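Software engineer wanted: two-arm planning and control, Lodton

Hello! I run the small software group at Phromma and I'm looking for somebody to come and write code with us. I wrote this ad myself, so it's a bit rambly, sorry. The formal version is one page long and tells you almost nothing, so I'd stick with this one.

What we do

We make Rirkurier, the software that sits between a pair of robot arms and whatever you want them to do. It takes camera views in at one end and sends joint commands out of the other, and in the middle there's perception, a planner, a controller and a fairly large heap of tooling that I'm fonder of than I should be. Most of our testing is sorting and packing, with two arms sharing one table and one set of bins. Sharing is the hard bit! Either arm is easy enough to plan for by itself. Put both over the same bin and the planner has to decide who goes first, who waits and where the waiting one should park its elbow.

Peppers come up a lot. They're shiny, no two are the same shape, and a yellow one seen through the side of a plastic bin is a very different thing to a yellow one out on the table. Our current test set has 1,237 recorded runs in it and you'd get to know plenty of them.

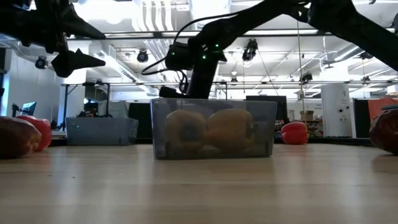
Two arms, one clear bin with yellow peppers in it, and red ones left out on the wood.
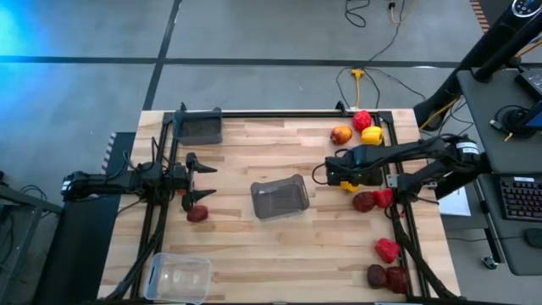
What you'd be working on

Mostly the planner to begin with. At the moment it replans from scratch whenever one arm is late, and I'd love it to keep the good part of the old plan and only redo the rest. You'd own that from the first sketch through to it running on the table.

After that it depends what you like. The perception code needs a better way of saying "I'm not sure" when an object is half hidden by a gripper. The controller runs at 500 Hz and is in decent shape, but the logging around it is a mess (my fault, I wrote it in a hurry). And the replay tool, which lets you scrub through a run and see what the planner thought was going on, has 108 open tickets. Some of those are just me asking for nicer colours.

Who I'm hoping for

You write solid C++ or Rust and you don't mind Python. You've worked on something that moves, or on a planner of some sort, even if it was for a game or a warehouse. You can read somebody else's geometry code without despairing. A degree is fine, no degree is also fine. I do care about tests, and I'll ask you about them.

The practical stuff

The job is based in Lodton, three days a week in the lab and the rest wherever you get your best work done. Now and then there's a trip to our Prurkberg office, usually by train. Full time or four days, your choice. Start date would ideally be November but I can wait for the right person.

How to apply

Send me a short note and a bit of code you're pleased with, through the form on our jobs page, quoting reference 276. No cover letter needed. First there's a half-hour call with me, then an afternoon in the lab where we fix a real planner bug together. We pay you for the afternoon and cover your travel.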